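We use cookies to remember your settings and see which pages get read. Accept | Manage

Filed under: Datasets / Manipulation / Handheld

# Tutside-Hands

Data card + readme. Draft, will clean up when there's time. Covers the February pull.

## What it is

Two-handed demos, recorded by people holding a gripper in each hand. No robot in the loop at collection. Made for training the Jirow policy, which wants pose, gripper opening and head video on one clock.

- 4,000 episodes after filtering
- 17 collectors
- 200 held-out episodes, in `eval/`, please don't train on these
- 7 task families, listed in `tasks.yaml`

Mostly pick up, put down, hand over from left to right, open/close. Small household stuff. Indoor only, offices and a few kitchens.

## Layout

```
tutside-hands/
 train/
 eval/
 calib/
 tasks.yaml
 CHANGES
```

Each episode folder has `head.mp4`, `left.csv`, `right.csv`, `meta.json`. Rows are time, position, quaternion, opening. Opening is 0 closed, 1 open. The old Odera export had it flipped, so if you're mixing the two, flip one.

## Collecting more

1. Calibrate both grippers. Each session, not each day.
2. Head camera on, check that both hands show up when you reach forward.
3. Markers face up at the start. Hold still two seconds.
4. Do the task at normal speed. Don't perform for the camera.
5. Back to start pose, stop recording.
6. Bad take? Mark it `drop` in the meta, don't delete. We use the drops for the failure classifer.

Sleeves pushed up past the marker cube. Cables down and behind, not across the fingers. Floor tasks are fine standing or kneeling but write which one in the meta, the depth is way off between them.

Left-handed collectors: keep left gripper in left hand. Swap the task instead.

## Known problems

- Marker dropouts when the wrist rolls past 90. Gaps under half a second are interpolated, longer ones are NaN. Don't fill them with zeros.
- Glare near windows. Shiny objects especialy.
- Some early episodes have left.csv and right.csv swapped. Fixed list in `CHANGES`, there may be more.
- Head video drifts against the gripper clock on long takes. Resync script is in the Grureo tools repo under `sync/`.
- Task mix is lopsided. Way too much pick-and-place, not enough handovers. Sample by family or the policy just learns to grab things.

## Privacy

Faces are blurred in the video, audio is stripped. Collectors signed off on release. If you find a screen or a badge that got through, open an issue with the episode id and we'll pull it.

## License

Research use. Ask before anything commercial.

## Comments

**gripnotes**: is the quaternion wxyz or xyzw? card doesn't say

**maintainer**: xyzw. adding it

**pl_tern**: resync script dies on episodes with no drift, divide by zero. easy fix, sent a patch

**maintainer**: thanks, merged

**lowtorque**: any plan for more handovers? we're reweighting like crazy over here

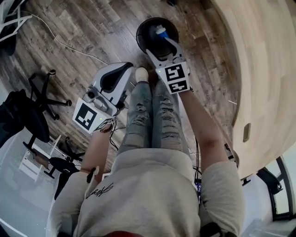
**maintainer**: yes, next batch is mostly handovers. same csv format, new ids, the eval split stays put so old numbers still compare. will post in CHANGES when it's up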